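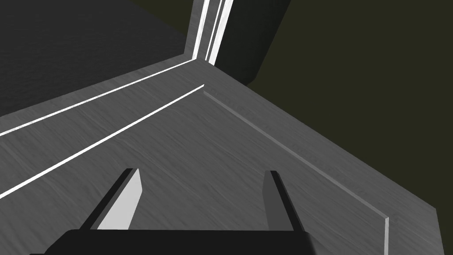

4. Set up the wrist view and check it before collecting

Applies to the Layug grasp sim, Postthorpe build. Finish section 3 first (license, physics test).

4.1 Load the scene
1. Open the Hastus launcher, pick the gray wood-grain surface. Not the flat color one.
2. Set both fingers to open. Gap should be clear, surface showing between them.
3. Hover the gripper over the surface. Don't touch down yet.
4. Wrist view on. Black palm along the bottom, both fingers rising out of it. If the palm is missing the mount offset is wrong, go back to 3.2.

Note: left finger renders lighter than the right. Leave the lights alone, all the Weltico baseline runs used the same ones.

4.2 Randomize
1. Load the pose file. 1,067 start poses, don't edit by hand.
2. Texture shuffle OFF for baseline, ON for the transfer runs.
3. Seed = 4. Write it in the run log.
4. Step through a few poses. Bright rim of the surface should stay sharp. Shimmer along the white strips means antialiasing is off.

Caution: do not change the field of view after step 1. Policy was trained at the stock value and grasp success drops hard, with no error mesage. We lost most of a April batch to this.

4.3 Run the baseline
1. Start with 2 workers. More will run but the frames come back out of order on older cards.
2. Let it finish. Stopping early leaves a half-written episode, delete it before restarting.
3. Compare to the reference. Wrist view only, no overhead view: 97 percent success on the pose file. More than a couple points under, recheck 4.1 step 4 and the field of view.

Note: the 97 is sim only. Real-arm numbers are in section 7, lower, and not comparable untill you redo the calibration there.

4.4 Ablation (optional)
- Mask the fingers out of the view, rerun with the same seed.
- Mask the palm only, rerun.
- Keep all three logs in one folder or the plot script won't find them.

In our runs the finger mask hurt a lot, palm mask hardly at all. Best guess is the policy reads finger edge against surface to judge height. Not proven. Textures on/off still to be tested with the mask.

Caution: masked runs overwrite the baseline log if the run name is the same. Rename first.

Section last changed 2/6/19. Next: section 5, recording your own poses.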